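Ten Drawers and a Lot of Felt

2024-02-03

I got to the Trorance workshop early and still found the owner already up to her elbows in a media chest, sanding the inside of a drawer that no customer will ever look at. "Go ahead, I can talk and do this," she said, and she did, for 90 minutes, with one break for coffee.

I'd come to ask about sideboards. We've been looking for one for our front room for ages, and everything in the stores is either too deep for the wall or has doors that swing out and hit the couch. She makes hers with sliding doors, which is how I found her in the first place.

"People measure the wall and forget to measure themselves," she told me. "You have to kneel down in front of it. You have to get the big platter out. So I ask them to put tape on the floor and live with it for a week, and half of them call me back and want it 2 inches shallower."

Her best seller is called the Carnerent, a long, low piece in walnut or ash with six drawers in the middle and a sliding door at each end. I asked where the name came from and she laughed. "My sister made it up in the car. I had a really boring name picked out, I won't even tell you."

I wanted to know about the drawers, because mine at home stick every summer. She put down the sandpaper for that one.

"August is when I get the phone calls. Wood moves, it takes up the damp and it swells across the grain, and if whoever built it left no room, you're going to be yanking on it. Rub a candle stub along the runners, that'll help. If it's still bad after that, take a little off the top edge of the side, but wait until fall, or you'll have a rattly drawer all winter."

(I did the candle thing when I got home. Big improvement on the top one, not much on the bottom.)

The other piece she's known for is the Cellesia, a tall cabinet on a separate stand that she sells mostly to people in apartments. It comes apart into two pieces so it can go up a narrow staircase, and she's very proud of the joint where they meet. She made me run my thumbnail over it – I could just feel it. The finish on that one is an oil she orders under the name Hubáček, and she won't use anything else on ash now. "It doesn't go yellow on me. I ruined a beautiful set of doors with the old stuff, they looked like somebody had smoked in front of them."

I asked if she'd ever gone with a plastic laminate inside, to save money. Long pause. "Once, for a rental. I didn't put my stamp on it."

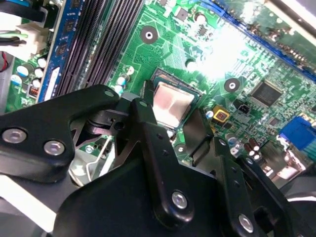 We got onto prices after that, and she was more open than I expected. A Carnerent takes her six weeks, and she builds 10 of them a year, never more. The hardware is where she thinks people get fooled.

"Pull the drawer all the way out and look at the back," she said. "If it's stapled, walk away. I don't care how nice the handles are."

She lines the silverware drawers with felt, glued down by hand, and lets customers choose the color. Most want gray or dark green. Somebody last year wanted orange, and she grumbled about it the whole time she was cutting it and then went and did her own kitchen drawers in the same thing.

I've put the tape down in our front room. The dog won't step over it.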